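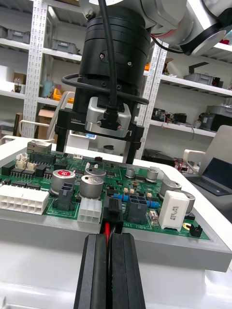 What do visitors see at the Wendmont paper mill open day?
The tour follows the whole route from pulp to packed sheet, and it ends in the archive room, where the mill's oldest watermark molds are kept.

Report of the visit, Nov 5, 2024

The Ninddale Local History Association sent a group of 40 members to the mill at Wendmont. Ruth Valderrama, head of visitor programs, received the group at the east gate and gave a short safety talk before the tour began.

The pulp hall came first. Cotton rag and wood pulp are still prepared in separate vats, and the rag line runs only for orders of archival paper. Efraín Usuga, the shift supervisor, explained how water from the Grarnberg reservoir is filtered before use. Members asked several questions about hardness, which had troubled the mill in dry years.

The drying loft was the high point for many. It is reached by a narrow stair, and the group went up in parties of eight. Sheets hang there for two days - longer in wet weather - before they are pressed and sorted by hand.

The archive holds 244 watermark molds and some 830 order books. Socorro Marulanda showed the group the Pacheco mold, made for a shipping office whose letters several members had studied. Its wire outline of an anchor has been repaired twice.

Lunch was served in the former packing room. The association thanks the mill for its welcome. A second visit is planned for January, and members who wish to attend should give their names to Flor Yupanqui at the association's office.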